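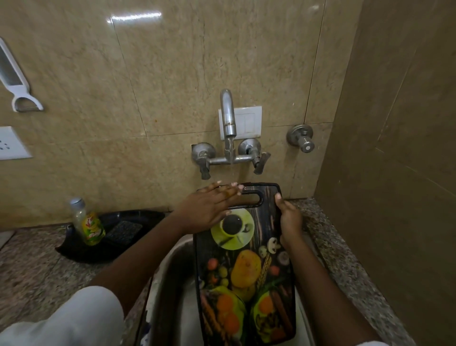 Week 6: Marketplace operators, third-party sellers and landed cost

Reading for this week: course reader, chapter 6, and the Hollero seller agreement (on the unit page). Bring a calculator to the tutorial.

6.1 Terms

Operator: the firm that runs the site, holds the customer account and processes payment.
Seller: the firm that owns the goods until title passes.
Fulfilment agent: the firm that stores, packs and dispatches. May be the operator, the seller or a third firm.
Landed cost: all amounts paid to bring one unit to the buyer's door, including goods price, freight, insurance, duty, import tax and payment charges.

Students regularly confuse operator and seller in assignment answers. In the Hollero case, Hollero is the operator only. Rerdale is the seller. Moradi is the fulfilment agent and has no contract with the buyer at all.

6.2 Direct and consolidated shipment

Under direct shipment each order leaves the origin warehouse as a separate parcel. Freight per unit is high and does not fall with volume unless the carrier contract has a tier. Under consolidated shipment the seller moves stock in bulk to a local warehouse and dispatches domestically. Freight per unit falls, but the seller carries inventory risk and pays for storage.

Case data, Rerdale kitchenware line:

Consignment size: 3000 units
Units sold in the first quarter: 2000
Unit goods price: $13
Domestic dispatch per unit: $2

Goods cost of the consignment is 3000 x 13 = $39,000. Dispatch applies only to units sold, so 2000 x 2 = $4,000. The 1000 units left over stay on the balance sheet at cost - do not expense them in the quarter. Bulk freight and storage are treated separately in tutorial question 4.

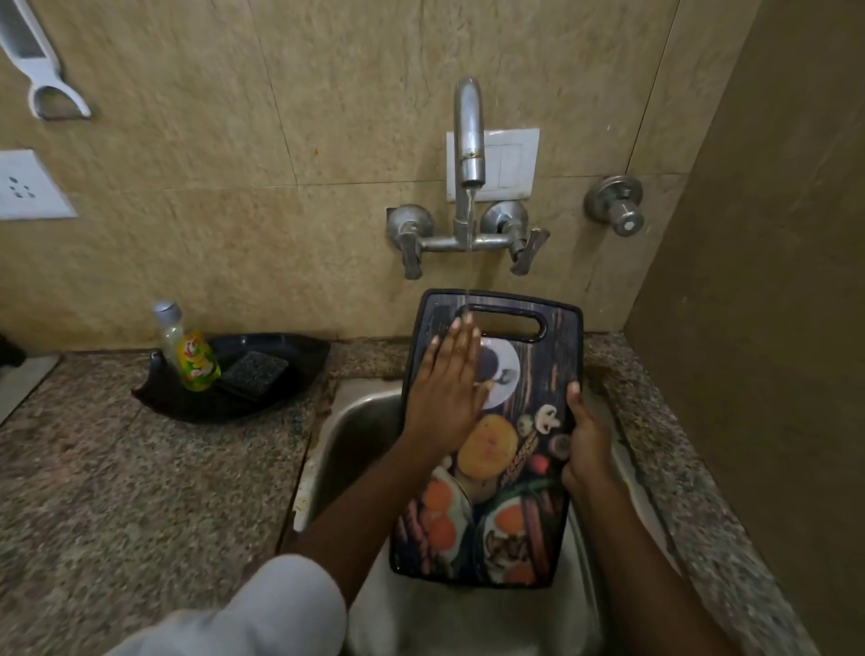 6.3 Commission base

Commission may be charged on the item price alone or on the item price plus postage. The second base removes the incentive to list a very low item price and recover the margin through postage. Hollero moved to the second base in July. Stesar, the competing operator in the case, still charges on item price alone, and its listings show higher postage for the same goods. Compare the two schedules in the reader before attempting question 2.

Note that commission is normally calculated on the tax-inclusive price. Check the wording of the agreement in each instance.

6.4 Returns

Three costs arise on a return: inbound postage, inspection and loss of resale value. Inbound postage for a cross-border parcel often exceeds the value of the goods, and many sellers refund without asking for the item back. Record this as a refund and a stock write-off, in two entries.

A change-of-mind return depends on the seller's own policy. A return for a faulty item is governed by consumer law in the buyer's jurisdiction and cannot be excluded by a term in the listing.

Tutorial questions 1 to 4 are due before the week 7 lecture. Show all working.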